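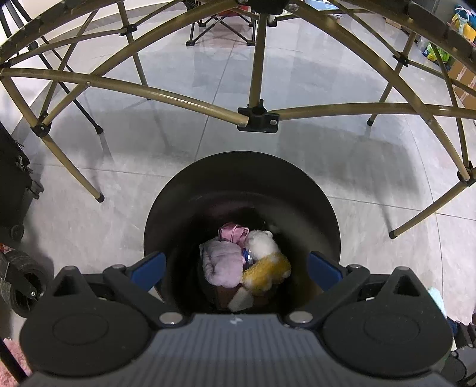

Unidade 4. Triagem e fluxo de têxteis em lavanderia institucional

Início | Programa | Unidades | Bibliografia | Contato

Imprimir esta página | Enviar por e-mail

4.1 Objeto da unidade

Esta unidade trata da separação dos artigos têxteis antes da lavagem. O processo de lavagem propriamente dito (ação mecânica, ação química, temperatura e tempo) foi visto na unidade 3 e só é retomado quando condiciona a triagem. A roupa hospitalar contaminada segue norma própria e fica fora do escopo.

4.2 Definições

Lote: conjunto de artigos submetidos ao mesmo programa, na mesma máquina, com a mesma dosagem.

Carga nominal: massa de roupa seca indicada pelo fabricante para o volume do tambor.

Relação de banho: quociente entre o volume de água, em litros, e a massa de roupa seca, em quilogramas.

Artigo volumoso: peça com enchimento ou pelo alto cuja massa seca é baixa em relação ao volume ocupado. Incluem-se almofadas, mantas felpudas e brinquedos de pelúcia.

4.3 Critérios de separação

A separação é feita na seguinte ordem:

1. Composição da fibra. Algodão e misturas com poliéster admitem programas comuns até 60 °C. Lã, seda e acetato são retirados do fluxo geral.

2. Cor. Brancos, claros, médios e escuros. Peça nova de cor intensa passa por ensaio de sangramento com pano branco úmido.

3. Grau de sujidade. Leve, média ou pesada. A sujidade pesada determina pré-lavagem e lote separado.

4. Construção. Tecido plano, malha, felpa, peça com enchimento. Artigos de pelo soltam fibras e não são lavados com tecidos lisos escuros.

Quando dois critérios entram em conflito, prevalece a exigência mais restritiva da etiqueta de conservação. Artigo sem etiqueta é tratado como sintético delicado até identificação da fibra.

4.4 Carga de artigos volumosos

O limite de massa não serve de referência para pelúcias e enchimentos. O tambor fica cheio muito antes de atingir a carga nominal, a queda da roupa é amortecida e o enxágue torna-se insuficiente. Adota-se o volume como critério, com ocupação máxima de dois terços do tambor.

Exemplo de cálculo. Lavadora com carga nominal de 20 kg. Lote de mantas felpudas com massa seca de 13 kg, ocupando dois terços do tambor. O fator de carga é 13/20 = 0,65. Com relação de banho de 5:1, o volume por banho é 65 L. A dosagem de detergente é calculada sobre 13 kg, e não sobre a carga nominal.

4.5 Secagem

A extração em artigos com enchimento é feita em rotação reduzida. A secagem em tambor usa temperatura baixa, com inversão de sentido. O controle é feito por pesagem: a peça é considerada seca quando duas pesagens consecutivas não acusam diferença. Umidade residual no enchimento favorece odor e crescimento de fungos, mesmo com a superfície seca ao tato.

4.6 Registro

A ficha de lote contém número do lote, massa seca, categoria, programa, dosagem e destino. O modelo Grosidis, usado nas aulas práticas, tem 11 campos. Os campos de massa e programa são obrigatórios.

4.7 Exercícios

a) Uma lavadora de 20 kg recebe 11 kg de artigos de pelo claro. Calcular o fator de carga e o volume por banho para a relação 6:1.

b) Indicar a ordem de triagem para um lote com felpa branca, malha escura e uma manta de lã sem etiqueta.

c) Justificar a redução de rotação na extração de peças com enchimento.

Entrega na aula prática seguinte, em folha separada.

Última revisão: 13 de janeiro de 2018

Contato: secretaria do curso, sala 466 | © Instituto Técnico Echeverría | Voltar ao topo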